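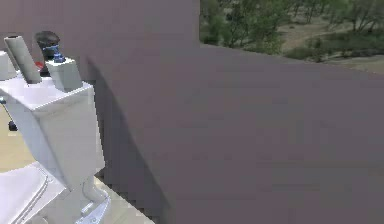 Ralley, August

**Ticket 735: second controller drops off the serial line**

Okay, picking this one back up after lunch. Short version for whoever reads it next: we've got two Konderell controllers on one RS-485 run, and the one at the far end (address 11) goes quiet every few hours. The near one, address 10, has never missed a poll. Power cycling brings 11 back every time, so of course that's what everyone's been doing!

What I've tried so far:

- Swapped the two controllers and swapped their addresses to match. The fault stayed at the far end, so I'm happy the hardware's fine.
- Checked the baud rate and parity on both. They match.
- Put a new connector on the far end. The old one looked a bit tired, but no change.
- Raised the poll timeout in the Hakim gateway. It went longer before dropping, then dropped anyway.

The gateway log shows 339 timeouts overnight, every single one on address 11, and they come in clumps. A clump starts, it retries, it gives up, and then it marks the device offline and never asks again. That last part is a setting, by the way. It's called "retire after failures" and it was on. I've turned it off, so at least now the thing can come back by itself without somebody walking over there.
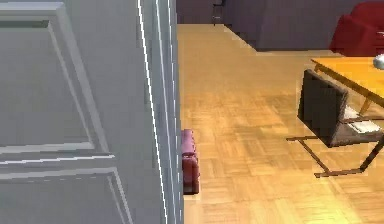 Then I got the meter out (should've done that first, I know) and measured across the pair with everything powered down. I got 40 ohms, and with a terminator at each end I'd expect close to 60. So there's a third one in there somewhere. The Pelon junction box halfway along has a little slide switch under the cover, and sure enough it was set to TERM. I've flipped it off and the meter now reads 60.

3:40 pm: both addresses polling, zero timeouts since the change. I'm not closing this yet, it's gone four hours clean before and fooled me.

Still to do: put the poll timeout back to the default, label that switch, and pull the overnight log in the morning. If 11 shows up in there again, I'll look at the shield grounding next.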